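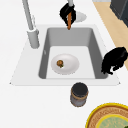
Mawuli reckons we should scrap the sink task and go back to stacking blocks, and I'd like to hear what other clubs think before I give in.

ekua_k wrote:
Sorry, should have given some background! I help run the Tamengate robotics club, sixth formers mostly, and we're entering the simulated kitchen class this year. It's all done in sim, two arms over a counter with a sink in it, and the students drive the arms by hand to record demos, then train on those. We've got 200 demos so far. The trained policy picks things up quite nicely, then goes to pieces as soon as it has to put anything down near the basin. The students are getting fed up with it and I can see why.

Mawuli Amoah wrote:
For the record I said blocks FIRST, then the sink. You've got a rim, sloping walls, a tap to knock into and a round bit of food that wants to roll off. That's a lot of things to go wrong at once. When my lot did it we spent half a term blaming the training code and it was the demos all along. Everybody had their own way of coming in.

vitalii_s wrote:
Disagree with Mawuli. Blocks teach you blocks. We did 40 clean demos of one single move and it beat the big messy pile we had before. Ekua, how many people recorded your 200? And do they all hold the long thing at the same end?

ekua_k wrote:
Er, seven students, and no they don't. I went through a batch last night with a cup of tea. Yaw comes in from high up and goes straight down, Abena likes to tilt the stick over the bowl and creep towards the food, and a couple of them change their minds halfway across.
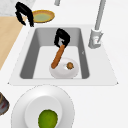

So I'm wondering if the poor thing is just averaging between all of them and ending up nowhere useful. Is that daft? Abena's tilt looks lovely when she does it but she's got the steadiest hands in the club, and I don't think the others could copy it.

vitalii_s wrote:
Not daft, that would be my first guess. Pick one style and bin the rest. Yes, bin them. It hurts for a day.

Yaw Ametepe wrote:
Hi, I'm the Yaw who comes in from high up! I don't want to bin them -- some of those took me ages. Can't we label them by person and train on the labels? Also my way keeps the fingers clear of the tap and Abena's doesn't always.

abena_ab wrote:
It was ONE time, Yaw.

Mawuli Amoah wrote:
Labels can work but you want more data per person than you've got. What views are you training on? If it's one view only, that might be half your trouble.

ekua_k wrote:
We've got a few set up. There's one looking across the counter towards the chairs, which the students like as it feels like standing there washing up. 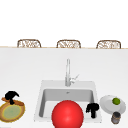 I'd been thinking of dropping that one, as you lose a lot of the basin whenever something big is at the front of the sink. The higher views show you the bottom of the basin much better. But then you can't judge height so well from up there, and height is exactly what we're getting wrong, so round and round I go.

vitalii_s wrote:
Keep both. Low for height, high for position. Make the pictures smaller if the training gets slow, you don't need them pretty.

Mawuli Amoah wrote:
On that we agree, mark it in the diary. I'd still give them a week of blocks.

ekua_k wrote:
OK, we had a long chat at club and here's the plan, shout if it's silly. No blocks (sorry Mawuli).

1. Start every demo from the same layout. We've been terrible at this. Fruit on the big plate, bowl in the sink by itself, long thing across the little yellow-rimmed plate, both arms over on the left. 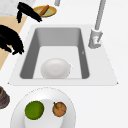 2. One move per demo. Pick up the long thing, bring it over the bowl, stop. No tidying up afterwards, Yaw.

3. Everyone uses the straight-down approach. Abena has agreed to this with very bad grace.

4. Keep the old 200 in a separate folder so nobody's feelings get hurt, and train without them.

5. Train for 2,000 steps, look at it, and only then argue.

Yaw Ametepe wrote:
I accept 2 under protest. Who's doing the folder?

abena_ab wrote:
You are. And can we have the gripper speed turned down a bit if we're all going straight down? It bounces when I do it fast.

vitalii_s wrote:
Good list. Turn the speed down for the demos AND for the test runs, people forget the second one. Post the results in December, I want to know if the low view earns its keep.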